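Week 3 handout: Planning the equipment order for a small robot workcell
Karkosville evening course, April 8, 2021

Okay, before anybody opens a catalog, write down the job. One plain sentence, with the actual object in it. My sentence for tonight is "open a glasses case and handle the cloth that goes in it." It sounds like nothing, and I picked it for that reason — small jobs are where people overspend on the arm and forget everything else!

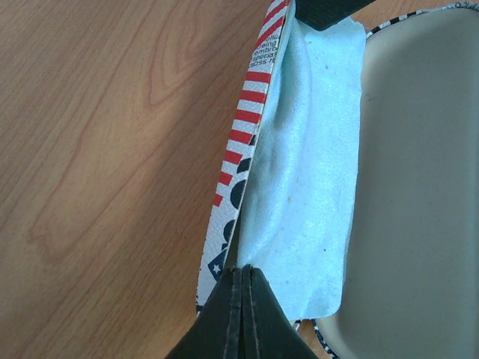 Fingers are the first line on my sheet, ahead of the arms. A case wall is thin and stiff, a lens cloth is thin and floppy, and you're asking one pair of fingertips to deal with both. Put fingertips down as a supply (like printer ink), with spares in the first order. In our practice budget I allow 36 dollars a pair from Skumik and buy three pairs per gripper. If your sheet has a single line that just says "gripper," split it up.

Next, arms. One or two? Ask whether your job ever needs something held still while something else moves. If you can bolt down a little fixture for the holding part, price the fixture first, because it's nearly always cheaper. If the object changes every day, go for the pair, and remember that everything doubles with it: power supply, control board, cables, shipping. I once did a whole plan with two arms and one power supply. Don't be me. 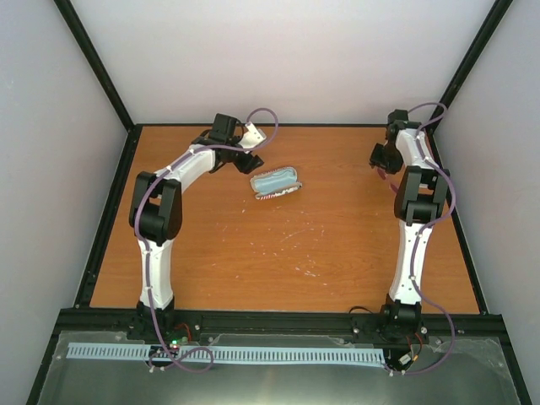

The table and whatever stands around it get their own heading too. Rail, bolts, walls, lights, a top you don't mind scuffing. Students love to write "misc." here and put down a tiny number. In the Clatallow plan we went through in class, these bits came to 44 percent of the total, and the arms were the cheap-looking ones with servo joints. Get lengths for your cables before you price them, with enough slack for the arm's full reach.

Cameras: decide if you want one fixed over the work, one at each wrist, or both. For cloth I'd budget for both. A fold is a small thing to find from across the table, and the wrist view gets you close to it.

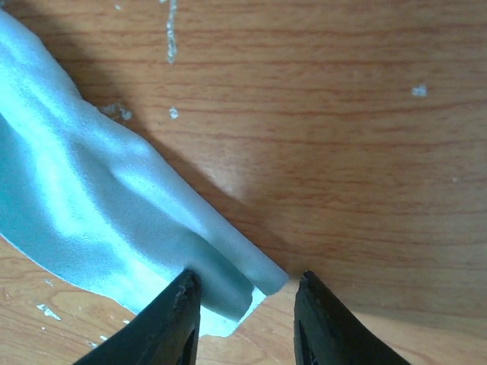 Now the time column, which most of you left blank last week. Stergiou quotes 30 days on servos, so an order that goes out late in the spring can easily mean a July start. Put the lead time beside every part and circle the longest one. Leave room for setup as well — I count it in evenings, and I always need more than I wrote down.

For next class: bring your one-sentence job, your parts list with prices and lead times, and a second list at half the money. Pencil is fine.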